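Living With a White Table

Filed under: Surfaces, Regrets

Some years ago I bought a white table. I had been warned. Leonilde Veloso, who has edited this column since it was a photocopied sheet, owned a white table all through her children's school years and spoke of it the way sailors speak of certain harbors. I bought mine anyway, on sale, and have been wiping it ever since.

What follows is everything I have learned about pale tabletops, whether you eat on yours, fix toasters on it, or fold sheets on it while watching television. Most of it I learned the slow way.

Know what you're wiping

Look underneath before you put anything on top. There may be a sticker, or a stamp, or a bare edge that tells you if you have solid wood under paint, a printed film over board, or something harder. Painted wood hates scrubbing. Film hates heat and standing water at the seams. The hard stuff puts up with nearly everything except being cut on, and people cut on it constantly.

If you can't tell, treat it as the fussiest of the three. Mine came from Homent with a leaflet that said "clean as usual," and I am still looking for the usual.

The everyday wipe

A soft cloth, warm water, one drop of dish soap. One. The gray haze people complain about on white tables is mostly soap that was never rinsed off, and which then catches every sleeve that comes by. Wipe with the soapy cloth, wipe again with a plain damp one, then dry it. The drying is the part everyone skips, me included, from October until spring.

Go with the grain if there is a grain, even a printed one. Dirt settles in those little lines and going across them just moves it to the next line over.

Keep a separate cloth for the table. Mine lives on a hook by the sink with a knot in one corner, and it has been used on the stove only twice that I know of.

Stains, in order of how much I deserve them

Coffee and tea: Baking soda and water, mixed to a paste, left for five minutes, wiped off with no pressure. If a ring is still there, do it again. Pressing harder is how you trade a brown ring for a dull one.

Ballpoint: Rubbing alcohol on a cotton swab, after trying it somewhere out of sight. Roll the swab, don't scrub with it, and change it the moment it turns blue. Keep it well off painted wood.

Turmeric: Put the table by a sunny window and be patient. Sunlight does fade it. I have a yellow spot the shape of Portugal that is now more the shape of Luxembourg.

Newsprint: Plain damp cloth, right away. By the next morning it has moved in.

Glue: Wait until it's hard, then work under it with an old plastic card held nearly flat. A metal scraper will get it off faster and will also get off whatever the glue was stuck to.

Working on it

A pale top is a wonderful thing to work on, which is the only reason I've kept mine. You can find a dropped screw. You can find a dropped needle before your elbow does. Thread, pencil leads, the tiny spring out of a pen -- all of it shows up as if it had been announced. 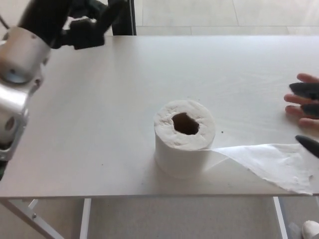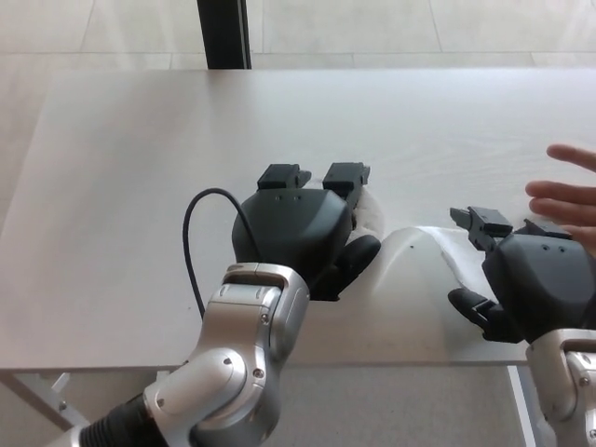

Protecting it without hiding it

There is no point owning a white table under a brown tablecloth. I have tried a number of compromises and these are the ones still in use.

A cutting mat for anything with a blade. Get one bigger than you think, and store it flat. A mat that has been stood up behind a radiator will never lie down again.

Felt dots under vases, lamps and the fruit bowl. Check them once in a while. A felt dot picks up grit and becomes sandpaper with good manners.

A folded towel under anything heavy you plan to turn around as you work. Sewing machines and typewriters especially. Lift, don't slide.

Trivets, more than you have guests. The day you have exactly enough is the day someone brings a casserole.

The lamp question

White tops throw light back in your face. If your eyes ache after an hour of mending, move the lamp to the side, opposite the hand you work with, and turn it a bit away from you. I bought a fancy one called a Besis that promised to solve this and had 83 brightness settings. I use two of them, one by accident.

Letters

Tibor Fodor writes to ask about a wobble. His table rocks only at breakfast, and he'd like to know what the table has against breakfast. Try this: loosen all the leg bolts a half turn, press down on the middle of the top, and tighten them again a little at a time, going corner to opposite corner. If it still rocks, turn the table a quarter of the way around. If the wobble stays in the same spot in the room, it's your floor, and you owe the table an apology.

Another reader has counted 300 scratches and wants to fill them. Please don't. Car wax will soften the look of fine ones on a hard surface, though not where food goes. The deep ones you can cover with a plate.

Next month: drawers that stick, and the candle stub that fixes most of them. Send your drawer troubles in before then, and kindly leave the drawer at home.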